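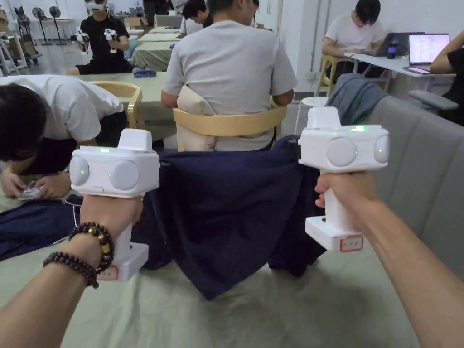
Both grippers up, green lights on, before the first cloth of the afternoon.

December. Long day on the pair at my table. Writing it down while I still remember the order I did things in, as Precious is taking the table over from me next week and asked for notes.

Started with the left one. Yesterday it kept dropping out after a few minutes and coming back when I moved my wrist, so I suspected the cable end. Took the base off. The plug had worked itself half out of the socket, and the little foam pad that should hold it down had gone flat and shiny. Cut a new pad from the sheet Zinhle keeps in her drawer, two layers this time, and closed it up. Ran it for 11 minutes with me waving it about. No dropouts. The screws on that base are the short ones. I mixed them up with the long ones back in the summer and split a corner, and I don't want to do that again.

The right one was only dirty. Fluff in the jaw hinge, dark blue, off the cloths. Picked it out with tweezers and blew through the gap. Wiped the lenses on both with the dry cloth from the Wesach kit, not the wet wipes, which leave a film. Elmarie used the wet wipes at the start of the month and we lost a morning's recordings to haze. She has bought her own dry cloths now.

Then calibration. Held both upright, side by side, and let them settle until the lights went green. The left took two goes. After that, the open and close check. The right reads fully closed at 153, same as last week. The left was reading 191 with the jaws shut, far too high, so I reset the zero and tried again, and it came down to where it should be. I have put both numbers in the table log. If the left creeps up again I think the sensor wants changing. Shoshana says there is one spare at Humton and the rest are on order from Firberg, no date given.

Batteries: about 650 charge cycles on the older set, and they sag by mid-afternoon. I swap them at lunch whether the light says so or not.

Ran cloths for the rest of the afternoon, picking up off the chair back and laying on the table. The fold at the corner is still the awkward part. If I come in too flat the fingers slide over the hem, so I tilt the handle a bit towards me and go in from the side. My right thumb is sore from it. Tried taping the handle but the tape went sticky, so I took it off again and cleaned the glue with a drop of oil.

Ntombi rang from Entwistle at four to ask if they could have our spare handles. Told her one, not both.

To do tomorrow: check the left zero before anything else. Ask Zinhle for more foam. Copy the log on to the shared drive. Find the small screwdriver, last seen on the windowsill at home, of all places.

Bus was late. Soup for tea.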